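Leltbridge Forums > Manipulation > Teaching by demonstration
Thread: Leader arm or hand guiding for handled objects?

ecordero
Wed 5 October
Setting up a pick-and-place task with a teapot, the kettle kind with a tall arched handle. I have a leader arm and can also put the follower in gravity comp and push it by hand. Which gives cleaner demos? Plan is 1000 episodes, five operators.

vasiliu_i
Hand guiding. You feel contact directly, so the grasp on the handle is repeatable. With a leader arm and no force feedback, people close too early and drag the pot.

plolport_aisyah
Disagree. With hand guiding your forearm ends up in the wrist view and the policy learns from it. We ran 3869 teleop episodes on the Kustcombe cell and the early closing went away once operators had done a day of practice.

The bigger problem for us was approach speed. Operators rush the free-space part and slow down only at the end. 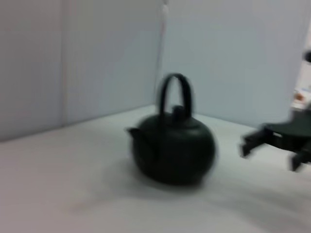
At 8 frames per second you lose most of the approach to smear, and the spout and handle edges double up. We capped joint velocity on the follower and shortened the exposure. Do both before you record anything you intend to keep.

vasiliu_i
A velocity cap adds lag between leader and follower. Operators overshoot.

plolport_aisyah
Cap the leader too. Ours has a little damping added in software.

nhan_t
On forearms in view: replay the hand-guided trajectory with no one touching the arm and record images on the replay. Costs double the time and you have to put the pot back on the same spot.

ecordero
Resetting that precisely 1000 times isn't realistic here. Going with the leader arm, capped, plain walls. Will post the Nugroho config when it runs.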